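Projects > Student reports > Two grippers, one garden kit

Comparing two gripper set-ups on the Emlow bench
Group report, submitted May 15, 2024

We wanted to know whether a pair of robot arms could pack and unpack a garden tool kit, and how much of the result came down to the fingers on the gripper and how much to the controller behind it. Gardening tools turned out to be a brilliant choice (we say this having spent all of February with them!). They are long, awkward, shiny in places and never balance where you expect. The arms face each other over a wooden table, with fixed cameras looking on from different places. 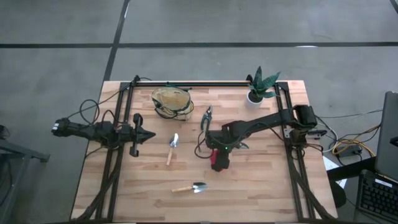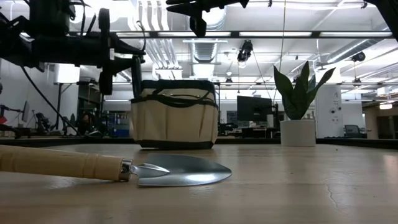
The plant stays on the table while the trowels and other tools move.
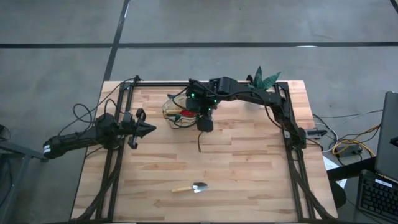
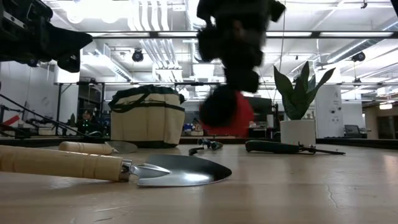 Ghislain Cloutier read our first draft and wrote in the margin that we were comparing two things at once. If you change the fingers and the controller in the same week, he said, you will never know which of them picked up the trowel. He also asked why we had left out every attempt where the operator stopped early, and told us to put them back in.

He was right on both points, so we started again with a proper plan and the early stops went back into the log. The new version has 218 attempts in it, all done with the same kit and by the same three of us taking turns.

What we compared

Fingers: the narrow pair that came with the arms, which we call the Drumside fingers after the workshop that cut them, and a wider pair we drew ourselves and had printed. The wide ones have a soft strip glued inside.

Controllers: Leclerc, a hand-held leader arm that you move and the robot copies, and Kukorham, the department's own program, driven from a keyboard and a small joystick. We really enjoyed both, for quite different reasons.

Each block of attempts used one kind of finger and one controller, and we only changed one of them between blocks. An attempt counted as a success if the tool went from the tabletop into the bag and stayed there for 7 seconds with the gripper let go. We set the limit at two regrasps. A third meant writing it down as a fail and putting the tool back on its tape mark. (We peeled the tape off before any recording that we wanted to keep, as it confused the tracking.)

What happened

The trowels were the surprise. We had expected the blade to be the hard part, but it was the handle. It is round and smooth, and the narrow fingers would close on it nicely and then let it roll, so the blade swung down and hit the rim of the bag. The wide fingers almost stopped this. With Leclerc you could also feel your way into a better angle by tipping your wrist a little, and all three of us started doing that without having agreed on it.

Pruning shears went the other way. The narrow fingers can get in beside the pivot and hold it firmly, while the wide ones tend to land on both handles and squeeze them together. That is fine until the spring pushes back. We lost 11 attempts to this alone, most of them in one afternoon, and it was oddly fun to watch.

Kukorham was slower for everything, but much steadier above the bag. Once the tool was over the opening, pressing one key to lower it straight down beat trying to hold your own arm still. Our favourite idea from the whole project came out of this: use Leclerc to grasp and Kukorham to place. We tried the swap by hand on the last day and it worked well enough that we want to build it in properly.

Cameras

A high view is best for judging where a tool lies, and we used it for nearly all our scoring. A low view close to the tabletop makes the nearest tool look huge, but it shows the gap between fingertip and wood, and from above you simply can't see that. If we could only keep two, we would keep one of each.

What we would change

The budget was 2,000 and we spent too much of it on spare fingers. A second set of shears would have been more use. We would also fix the height of the chair, as the tallest of us got noticeably different results with Leclerc until we lowered it.

The log and the drawings for the wide fingers are in the group folder.

Related reports
Printing soft strips for gripper fingers
Leader arm or joystick? Notes from the Emlow bench
Marking tool positions without tape
Last year: sorting cutlery with one arm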